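Platesis Notes
@platesis_notes · 03/02/2021

1/ A few people asked which rules I follow before I let a two-arm robot open a drawer in simulation. I write them here, so I can correct them later.

2/ First rule: one file for limits. In Sepp we had 2 files for a long time, one for each arm, and they did not agree. It took me all of August to find it.

3/ Second: decide which arm may touch the furniture. The other arm has a parking pose, and the pose has a name. "Somewhere up" is not a name.

4/ Third: write the stop force before the run. Our kitchen task at Sedbridge has 16 starting poses and the same stop force for all of them. If you change it after pose 9, you start again from pose 1.

5/ Fourth: loose things stay on the furniture. A clean cabinet top teaches you nothing about what the elbow will hit. I keep a vase there.

6/ Drawer task in the kitchen model, white drawer partly out, one gripper close to its front and the other one pointing up:

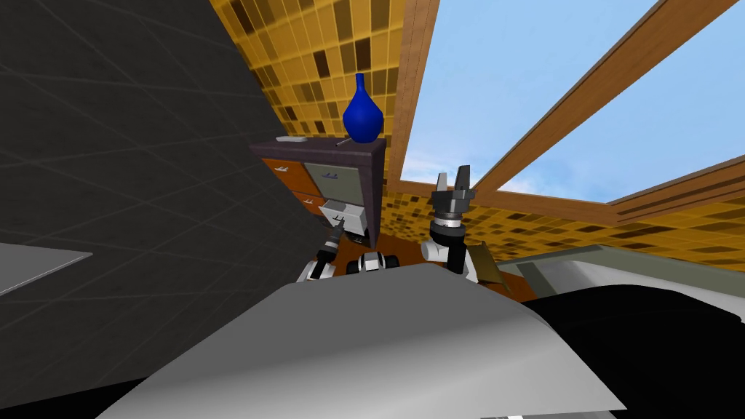 Bresoro: I agree with the one file, but I would not use the same stop force for all poses. With the arm stretched far out, the limit means something else.

7/ @Bresoro Yes, this is a fair point. I would accept two values if both are in the file before the first run. We did 400 runs with one value and 300 of them I would like to repeat now.

8/ Fifth rule, still a draft: a failed run keeps its log, also when the reason is embarrassing. Corrections are welcome, for my English too.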